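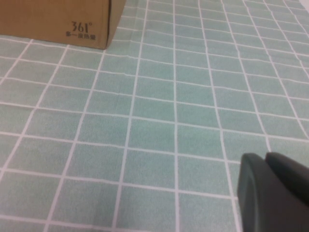
Visitas técnicas | Têxteis para o lar

A Poltier recebe visitantes profissionais à segunda-feira, a partir das 9h30, mediante inscrição. O grupo de janeiro entrou pela portaria sul e seguiu directamente para o armazém de telas, onde Margareta Crăciun, responsável pela estamparia, fez a apresentação do percurso. A unidade produz toalhas de mesa a metro e por medida, em algodão e em algodão revestido. O linho saiu do catálogo e não está previsto o seu regresso.

O armazém guarda a tela crua em rolos deitados, sobre berços metálicos. Cada rolo leva uma ficha com o lote de fiação, a largura útil e a gramagem medida à entrada. A empresa trabalha com 200 g/m² na gama corrente. Os desvios são aceites até um limite interno que não nos foi indicado. No dia da visita estavam registados 3.423 metros à espera de estampagem, quase tudo destinado à linha Flunik, de padrões geométricos.

Na estamparia, a parte mais demorada da explicação foi dedicada às quadrículas. Uma grelha branca sobre fundo claro mostra qualquer erro de alinhamento: basta a tela entrar com a trama ligeiramente enviesada para que as linhas horizontais deixem de fazer esquadria com a ourela. O branco corresponde à tela reservada, sem tinta. O fundo é aplicado com um ligeiro granitado, que disfarça as variações de absorção e evita o aspecto chapado das primeiras séries. O verde-menta é a cor mais vendida da gama, seguido do cinzento.

A secagem e a fixação fazem-se numa râmola alugada à Sârbu, com velocidade regulada em função da carga de tinta. Não foi permitido permanecer junto à saída. Da passadeira vê-se pouco, e o ruído impede perguntas.

O controlo final ocupa uma sala à parte, com luz difusa. A toalha é estendida sobre a mesa e observada em ângulo baixo, a partir de um dos lados curtos. Com a grelha a fugir em perspectiva, uma linha que ondula denuncia de imediato uma prega ou uma zona de tecido repuxado. Cornel Cozma, que dirige a sala, distingue dois casos. Se a ondulação desaparece ao passar a mão, trata-se de dobra de manuseamento e a peça segue. Se permanece, mede-se a distância entre linhas em três pontos e compara-se com a ficha do padrão. Os vincos da embalagem não contam como defeito.

As peças aprovadas são dobradas em quatro, com o direito para fora, e acondicionadas em caixas de cartão canelado castanho. A etiqueta é colada apenas na expedição. O modelo de caixa mais usado tem a referência 279 e é fornecido pela Prenness. As peças com defeito de estampagem são vendidas na loja da fábrica, junto à recepção, com desconto variável.

Ficaram por ver a lavandaria de ensaio, encerrada para manutenção, e o arquivo de desenhos, que reúne 885 padrões e só abre por marcação separada. A visita dura duas horas e um quarto, com calçado fechado obrigatório. O estacionamento é limitado e convém chegar antes das nove. As inscrições fazem-se por correio electrónico, com indicação da empresa e do número de participantes.

Este sítio utiliza cookies para melhorar a sua experiência de navegação. Ao continuar, aceita a nossa política de cookies. Aceitar | Configurar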